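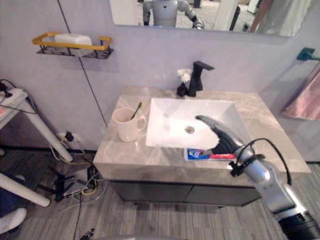 Vol. 4, No. 44

Search this site Go

Filed under: Around Calstead, Home & Bath

I finally got over to Hetemdale on Saturday to see the small bathroom everyone in Calstead has been asking me about, and I'm so glad I did! Amra Karagiannis planned it for the Ponis home show, and she kept it simple: a grey marble countertop, a white rectangular basin, a matte black faucet and a dark grey vanity underneath. The toothbrush lives in a plain mug by the sink (I do the same at home, so I felt very much approved of).

Amra told me she had a budget of $800 for the whole thing and that $500 of it went on the vanity. The wall color took her the longest. She painted it twice, then went back to the first can.

My favorite bit is the pink terry towel on the dark grey bar. It warms up all that grey, and I want one.

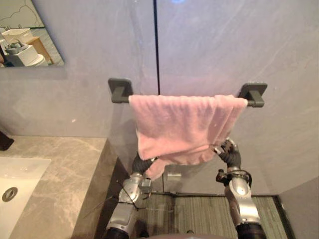

Can you visit without a ticket to the home show?
The bathroom is open to everyone through the end of September, and you can walk in from the Santoso parking lot until 4 p.m.

Anil Venkataraman is on the door most afternoons and he'll happily talk grout with you for as long as you like.

I also asked Amra about the little wall basket with the yellow-gold rim,

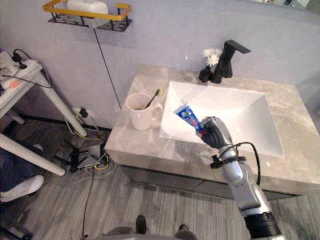 and she said she nearly left it out, then changed her mind the night before opening. Good call, I say. Biljana Kos is showing a laundry corner next, and I'll be over there with my notebook.

Last updated: Saturday, 4:44 p.m.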